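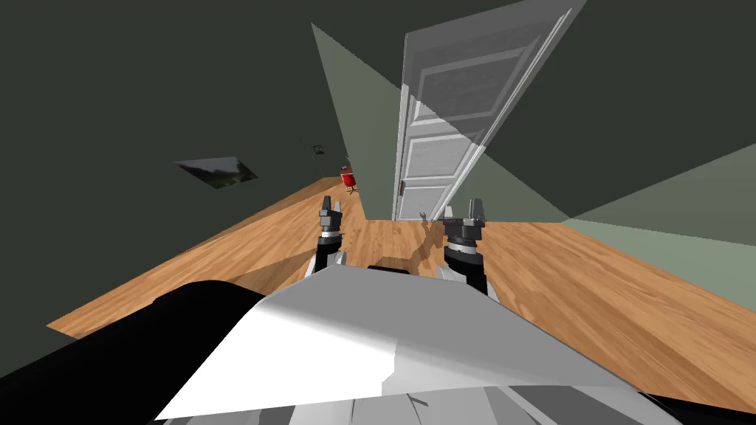
Ticket: Door-opening success rate, simulated rooms, does not reproduce
Opened by: Friederike Lammers
Assigned to: Jörg Ehlers
Status: reopened
Component: Plorkaritz evaluation

Friederike Lammers
I can't get the headline number. The draft says the policy with the wrist view opens the door in most runs and the one without it mostly fails, and that this shows the wrist view is what matters. I ran both from the checkpoints in the shared folder, 40 runs each, same room, same door. The gap is there but it's much smaller than in the table. I'd like to know what was different before anyone sends this to Cloncombe.

Steps:
1. Pull the current main branch of Plorkaritz.
2. Load the room set, default lighting.
3. Run the door task with the wrist view on, then off.
4. Read the success flag from the summary file.

Expected: something near the table.
Got: both policies somewhere in the middle.

Jörg Ehlers
Which seed list did you use? There are two. The one in the evaluation folder is older and has a few rooms we dropped.

Friederike Lammers
The one the README points to. If that's the wrong one then the README is wrong, and that should be its own ticket.

Jörg Ehlers
It's the wrong one. Sorry. Use the list under Zanier. I've changed the README.

Friederike Lammers
Reran with the Zanier list. Wrist view on is now close to the table. Wrist view off is still well above it. So one half of the comparison comes out and the other half doesn't, and it's the half that makes the result look good. Reopening.

Waltraud Kohlhase
Before we go hunting in the policy, can somebody say what counts as a success? I've read the draft twice and it says "door opened". Opened by how much? Opened by what? The door in that room can already be standing open when the run starts, depending on the seed.

Jörg Ehlers
Success is hinge angle past 18 degrees at the end of the run. Start angle is random.

Waltraud Kohlhase
Past 18 from closed, or past 18 from where it started?

Jörg Ehlers
Checking.

Jörg Ehlers
From closed.

Waltraud Kohlhase
Then a door that starts at 30 and is never touched is a success. I don't want to be difficult but that is not a door-opening result.

Friederike Lammers
Confirmed. I ran with the policy switched off altogether, arms held still. It scores. It scores rather better than I'd like to write down here — the log is attached to the ticket. 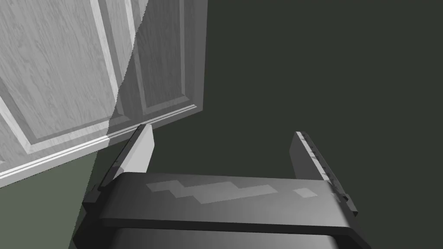 Bronisława Sadowski
I've been stepping through the rendered frames from the wrist view for the runs marked as successes, one by one, because I don't trust the flag any more. What I look for is whether there is any moment when the gripper has the handle. In a good many there isn't. You get the fingers wide apart with nothing in them and the left fingertip up against the bottom of the door, or so close that I can't tell from a still. I would not call that a grasp and I would not let the draft call it one either.

Jörg Ehlers
Contact with the door anywhere is allowed. Pushing is a legitimate way to open a door.

Bronisława Sadowski
Fine, but then the paragraph about the wrist view helping the robot "find and grasp the handle" has to go. You can't have both. Also I can't say from the frames whether the finger is touching or just near. We need the contact log for that.

Jucélia Evangelista
Contact log was off by default. It slows the simulator down and I turned it off last August when we were filling the queue. I can turn it on for the rerun but there is nothing to recover for the old runs.

Waltraud Kohlhase
So for all 536 runs in the table we have a flag that passes untouched doors and no record of what touched what.

Jucélia Evangelista
Yes.

Friederike Lammers
Update, 15 May 2021. What I've done so far:

— Changed the success test to the change in hinge angle from the start of the run, in the opening direction only.
— Added a handle contact field, kept apart from the success flag.
— Added the "arms held still" run as a baseline. It should score zero now. It scores 3 out of 40, so something is still off.

Jörg Ehlers
The three are the door drifting. There's no friction on the hinge in that asset and the base of the robot overlaps the door slightly at spawn in some seeds. It gets shoved in the first few steps.

Waltraud Kohlhase
And which way would that push the two policies?

Jörg Ehlers
Both the same, I'd think.

Waltraud Kohlhase
I'd think so too, but I'd have thought the same about the seed list. Please run it.

Jucélia Evangelista
Fixed the spawn overlap and put some friction on the hinge (value copied from the Kleinschmidt doors, no deeper reason than that). Still-arms baseline is now zero. Both policies queued again with contact logging on. It'll be slow.

Friederike Lammers
Nobody touch the table in the draft until that's back. I've put a note over it. If the wrist view still wins under the new test I'll be glad to say so, but at the moment we don't know.

Bronisława Sadowski
Could we also report handle contact and success side by side, for both policies? If the wrist view gets more handle contacts but the same number of open doors, that is a different paper.

Jörg Ehlers
Agreed. Adding the column.

Status changed: reopened to waiting on rerun
Blocks: draft section 4, door table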